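ok thread on Hultier in Prurstead bc my inbox is a mess since the patch. quick, typing this on a lunch break. January 14, 2022 build, if they change him again in February ignore all of it

first thing. he is NOT a healer. the icon is green, the tutorial puts him in the back row, everybody builds him with mending stones. stop. his heal is flat, it doesn't scale with anything you can put on him. you're throwing stones in a hole

what he does is hold turn order. Basic pushes the target back 2 spots. that's the whole character. two spots on a boss is a free round for your damage dealer 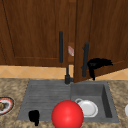
Stance is the skill people get wrong. it has an open side and a closed side and you pick which when you cast, the little arrow under his feet, easy to miss on a phone. Closed side blocks. Open side lets the hit through but marks whoever threw it. Think of those cupboards, left door shut flat and the right one swung out over the sink, anything coming in from the right is going to catch that door. So put the open side toward their fastest unit and let them run into it. Mark lasts until his next turn and your whole team crits on marked

default arrow is closed on BOTH sides btw. auto play never changes it. so if you're autoing him you've never seen the mark go off and you think he's bad. you're not wrong, on auto he is bad

stats. speed first, speed second. you want him at 80 before anything else. below that he acts after the things he's suposed to be pushing back and then what's the point

after 80 go armor, not health. his passive reads armor. health does nothing for the passive, the wording in the skill card is confusing, I had to test it in the practice room with one piece of gear on and off. armor it is
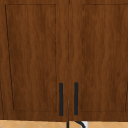 and the armor passive caps. once you're capped every extra piece is wasted, put it on your tank. the card goes gold when you hit it. no number, just the gold border. would love a number, devs

team. Hsieh next to him, always. Hsieh hits twice on marked targets and the second hit refunds energy, so the loop is Stance, somebody eats the mark, Hsieh goes twice, Hultier's Basic pushes them back, repeat. it's silly. Ilse Seidel in my guild cleared the whole Risport ladder with this and three units I'd call filler

Cheng-en Choi runs it without Hsieh, with the archer instead. works, slower, dies to poison. I wouldnt unless you just don't have Hsieh

where it falls apart: anything immune to turn pushback. the Risport gatekeepers on the top floors are. they get marked fine but they don't move, so you lose half the loop. swap him out there, don't force it, I burned a whole evening of tickets forcing it
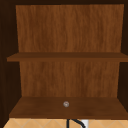
Do I need his gold weapon before he's usable?
The purple one is fine all the way through story and most of Risport. Gold adds a little armor and a nicer animation. Spend the dust on Hsieh's weapon first, that one changes a skill.

shards. you get him at 50 from the Risport shop and the shop resets weekly. buy his shards before the energy packs, every reset. the energy packs look cheaper, they aren't once you count the tokens

also he drops from chapter 9 hard mode but the rate is awful. do it with leftover energy, don't refill for it. Pak-hei Chuang refilled for it and will tell you at length how that went

skill order if you're short on books: Stance to max, then Basic, then passive. leave the heal at level one forever. I mean it. mine is at level one

oh and the ult. forgot the ult lol. pushes the entire enemy row back and clears their buffs. don't open with it. hold it untill they've stacked something worth clearing, second wave usually. on defense you can't control when he fires it, so he's kind of a waste on defense teams
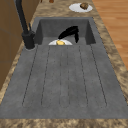

Can he and the bell priest go on the same team?
They fit together as long as Hultier is the faster one. If she goes first her haste lands before his pushback and the turn bar gets scrambled, you end up giving the enemy a spot back. Check both speeds on the gear screen before you lock the team in.

last one bc I gotta go. Zakhar Nazarenko asked about pvp: attack only, closed side toward the assassin, open side toward the mage. mages throw first nearly every time so they take the mark

gear screenshots tonight if the app lets me log in, it's been kicking me since the patch. Sum-yee Lu I saw your message about the armor set, yes the turtle one, four pieces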